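Brodano Table Cloth, Royal Blue
Work and craft table cover by Skeltden

Item in stock. Ships from our Raltcombe warehouse in 2 working days.

The Brodano cloth is made for people who use one table for many things. In the morning it is a desk, in the afternoon the children paint on it, and in the evening somebody wants to sew. A good cover saves the table top and also makes small parts easier to find, as they do not roll away so fast like on bare wood.

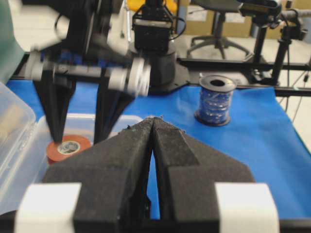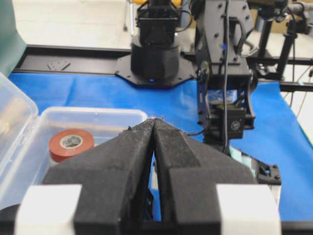 Blue cloth on a work table.

Material and weight
The fabric is a cotton and polyester mix, 200 grams per square meter. We tried a lighter one before, but it moved too much when you pull a heavy thing over it. The present weight lies well by itself, and on most tables you will not need clips. If your table is outside or near a fan, please order the clip set together with the cloth.

Sizes
Small: for desks and folding tables.
Medium: for a kitchen table with four seats.
Large: for workshop tables and two desks put together.
All sizes have a hem of 14 mm on four sides. Please measure your table top first and decide how much cloth you want to hang down. Customers often forget this and then send the cloth back to us.

Washing
Wash at 40 degrees or less, with similar colors. In the first wash a little blue can come out, so keep white shirts away from it. The cloth can become slightly shorter after this wash - we cut it a little longer for this reason. Do not use bleach. Iron it from the back side, medium heat. Fold lines from the package will go away after ironing, or after some days on the table.

Stains
Water paint and tea come out well if you do not wait. Wood glue is more difficult. Let it dry completely, bend the cloth and take off the hard piece with your nail. For machine oil we have no good answer, and we recommend to keep an older cloth for such work.

Colors
Royal blue, dark green, gray. The red one is sold out from November and we do not know yet when the dyer can make it again.

Customer comments
"Thick enough, and the color is like on my order. I would like a bigger size too." - Sum-yee Hung
"One corner was not sewn straight. They sent me a new one without questions." - Hok-lam Tsang

Returns
Unwashed cloths can be returned in 41 days. Please write to Wing-sze Chung at our customer desk before you send the parcel, and put the order number inside.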